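I ordered the prints for the spare room in September, after putting it off for most of the year. The room is going to be my niece's when she stays with us, which is most school holidays now, and it has had bare walls since we moved to Gultside. She asked for birds. She was quite firm that they shouldn't be baby birds or birds with hats on.

I looked at a lot of sets online before I picked one. Most of what comes up for a child's room is a saying in curly writing, and she's nine and reads everything on a wall out loud, so I wanted pictures only. I ended up with three prints from Smits, a small print shop that does its own framing. They're a wren, a magpie and a heron, each on a plain coloured background. The heron is taller than the other two, which made the hanging harder than I expected.

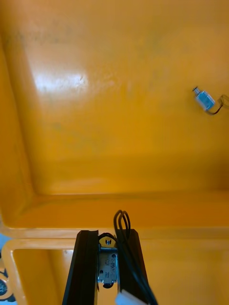
You can get them on paper, on stretched canvas or on board. I went with canvas for the wren and the magpie and paper in a frame for the heron, mostly because the tall canvas was out of stock and Larysa Moroz at the shop said it could be months. I was worried the mix would look like a mistake. Once they were all up it was fine. The framed one has a bit of shine from the glass in the afternoon, so I put it on the window wall where the light doesn't hit it.

The colours are a little duller than on my screen. The magpie's background was listed as sea green and I'd call it grey with some green in it. It suits the bedspread better than the green would have, so I kept it.

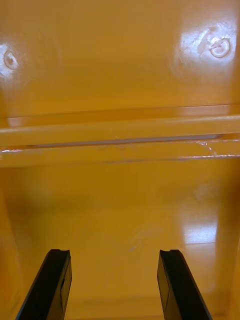 Hanging them took two goes. The first time I measured from the ceiling, and our ceiling slopes, so the row ran downhill toward the door. My friend Lotte came over and we started again from the floor. We cut newspaper to the size of each print and taped the pieces up, then left them there overnight to see if we still liked the spacing. I moved the heron left by the width of my hand and left the others alone.

We ended up with the middle of the two canvases 429 mm above the top of the bedhead. That sounds fussy, but it was where the newspaper looked right, and I wrote it down in case I ever have to patch and redo the wall. The gap between prints is 100 mm all the way along. The walls are plaster, so I used proper hooks for the framed one and adhesive strips for the canvases – they weigh next to nothing.

I still have to do something about the wall behind the door. Agnes Strachan down the road has offered me an old map of the Cerkgate side of the river, with all the creeks coloured in by hand. It would need a new frame. I also want a shelf at kid height for the shells and rocks that come home in every pocket, and I've got some pine left over that might be long enough.

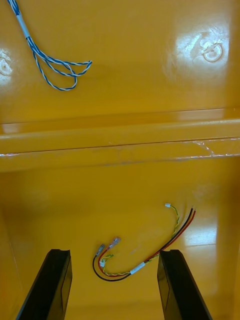
Blue and white twisted wire on yellow plastic.

The lamp is the other job. The one in there now is my old desk lamp from Menell and it's too bright for reading in bed. I'll look for something with a cloth shade, in cream if I can find it. If you have one you like, leave a comment and tell me where you got it.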